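Is a cup always a cup?

You may have heard that cooking is easy because you "just follow the recipe". I'm not so sure. A cup of flour pressed down hard holds more than a cup of flour spooned in gently – so which one did the writer mean?
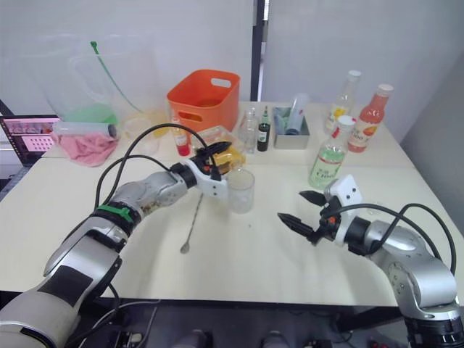 Weighing is safer. Flour that weighs 60 grams still weighs 60 grams when you squash it. Don't take my word for it, though. Fill the same cup 2 times, once gently and once packed, and weigh both. Do your numbers match?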